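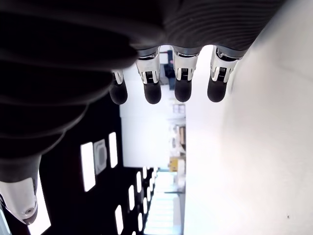 Figure 3. View past the hand toward the dark surface and its bright white panels.

3.2 Table setting and food items

The Donham portion of the Melnychuk collection covers the serving of single food items at a bare white table. The room is carpeted, and its lighting was left unchanged for the whole of the work. Each setting uses one round white plate with a thin black rim. The rim was considered useful in the annotation stage, as a plain white plate is hard to separate from a white tabletop.

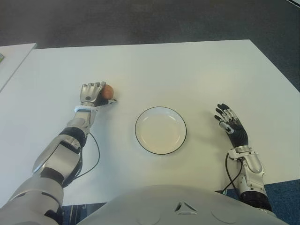 Items were chosen for differences in shape, size, and surface. The brown egg is small and easily hidden by the fingers that close around it, and annotators were told to mark an item as present whenever any part of its outline could be made out. The collection holds 968 placements, divided among 10 annotators.

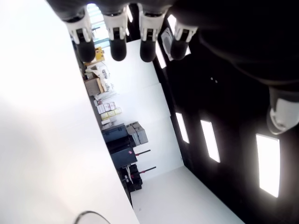 Views that showed neither the plate nor an item were kept and given a separate label. They record the state of the room and were excluded from the counts of placements. An item was labeled "on plate" when it rested inside the rim, whether or not it was still being held — a rule carried over from the earlier Lemcombe guidelines. 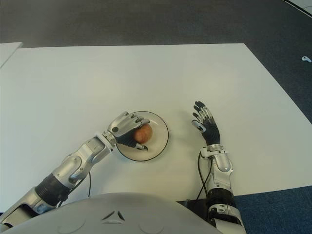
Figure 4. Reddish-orange apple on the rimmed plate, held by the left hand.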